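News > Industry updates > Advertising standards

Last updated: 03/03/2021

Zomel withdraws social media campaign following complaints

The confectionery company Zomel has withdrawn a short video advertisement from all social media platforms after receiving 378 complaints from members of the public. The advertisement, produced by the agency Todetti, invited viewers to vote on which of two former partners in a fictional couple had been "the problem". Many of those who wrote to the company felt that it made light of controlling behaviour in relationships.

In a statement issued to subscribers and trade contacts, Zomel accepted that the advertisement should not have been approved in its final form. The company confirmed that it would not be edited or shown again, and that the linked competition had been closed. Entrants who had already supplied their contact details will have them deleted. The prize fund of £2,000 will be given to a relationship support charity, to be named in due course.

Todetti has also apologised. The agency stated that the script had been tested with a small group of viewers at an early stage, when the voting element had not yet been added. No further testing took place before release. It has undertaken to repeat audience testing whenever the wording or format of a campaign is changed after the first round.
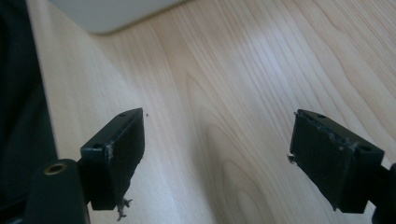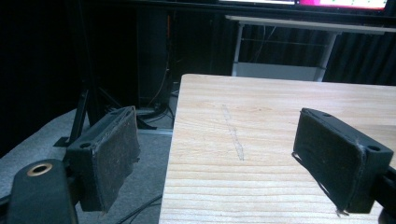
Members will recall that a similar matter arose last August, when the fashion retailer MacKinnon removed a series of sponsored posts within two days of publication. On that occasion the company did not reply to complainants individually, and criticism continued for some weeks after the posts had been taken down. Zomel has informed us that every person who complained in writing will receive a reply.

Both cases concerned advertisements placed by an automated buying service. The brand and the platform each understood that the other would carry out the final check on content. Members who use the Sudico booking system are reminded that a booking confirmation shows only that space has been reserved. It does not mean that the advertisement has been reviewed, and responsibility for content remains with the advertiser throughout.

Our guidance note on sensitive subjects in short-form advertising is being revised. The new edition will cover polls, quizzes and other formats that ask the audience to take sides, together with the use of humour in connection with separation, illness and bereavement. Members wishing to comment on the draft may do so through the usual consultation page. Comments already submitted on the previous edition will be carried forward and need not be sent again.

You are receiving this newsletter as a registered member. To change your preferences or unsubscribe, please visit your account page.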